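## 4. Baskets: preparing, placing and turning out

This section covers the white slotted baskets used with the Drulon shelf frame. Read it before you load the frame for the first time. If your frame came with the Stusitz drawer runners, do section 5 first and then come back to step 1.

**Before you start**

You will need a clear table, a soft cloth, a bowl of warm water with a little washing-up liquid, and the sheet of labels from the accessories bag.

1. Take the basket out of its bag and peel off any tape. Keep the bag away from children.

2. Lay the basket on its side on the table and check the holes. Moulding scraps sometimes stay in the corners of the squares. Push them out with a cotton bud or a blunt pencil. Do not use a knife, as it will score the plastic and leave a sharp edge.

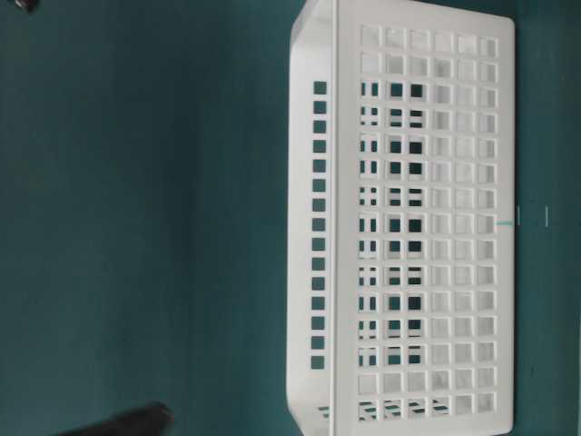

3. Run a finger along the rim and round each corner. If you feel a rough spot, rub it down with fine sandpaper. A basket with a crack in the rim should be sent back; see "Returns" on page 79.

4. Wash the basket inside and out, rinse it and leave it to drain on its side. Wipe the shelf with a damp cloth while you wait.

**Caution:** Do not put the basket in a dishwasher or stand it against a radiator. The walls can bow, and a bowed basket will not slide back into the frame.

### 4.1 Filling the basket

5. Stand the basket upright on the table, open side up, well back from the table edge. Turn it so that you can reach in without leaning over a long side.

6. Put flat and heavy things in first, spread over the floor of the basket. Tins, jars and full bottles should go against the end walls, with lighter packets between them.
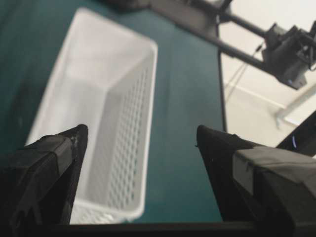

Small items such as pegs, screws or loose pens can work their way out through the holes. Put them in a lidded tub or a cloth bag before they go in. The same applies to anything that might leak, such as a part-used bottle of cleaner.

7. Stop filling when the contents are level with the rim. An overfilled basket will catch on the shelf above and may tip forward when you pull it.

8. Stick the label on the shelf edge and leave the basket plain. Labels on the basket come off in the wash, and baskets of the same size get swapped over.

**Note:** The load limit for one shelf is 40 kg, spread evenly. This includes the weight of the baskets. Keep the heaviest baskets on the bottom shelf.

### 4.2 Emptying and cleaning

Baskets used for food or cleaning things should be emptied once a month. For toys, tools and paper, twice a year is enough.

9. Lift the basket out with both hands and set it on the table. Take out anything large or breakable by hand.

10. Tilt the basket over a tray or a sheet of newspaper and tap the base gently with your palm. Crumbs and grit will drop through the slots as well as over the rim, so keep the whole basket over the tray.
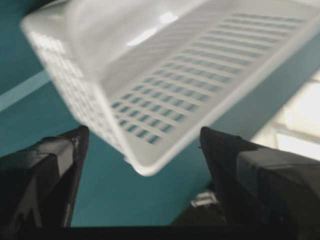

If dirt is stuck in the openings, soak the basket for ten minutes and go over it with an old toothbrush. Work along one row at a time. Scouring powder will dull the finish and should not be used.

11. Dry the basket fully before putting it back. Water left under it can mark a painted shelf.

### 4.3 Replacement baskets

Quote part number 247 when ordering. Baskets are sold in packs of 2. Older Vindow baskets have a narrower rim and do not fit this frame.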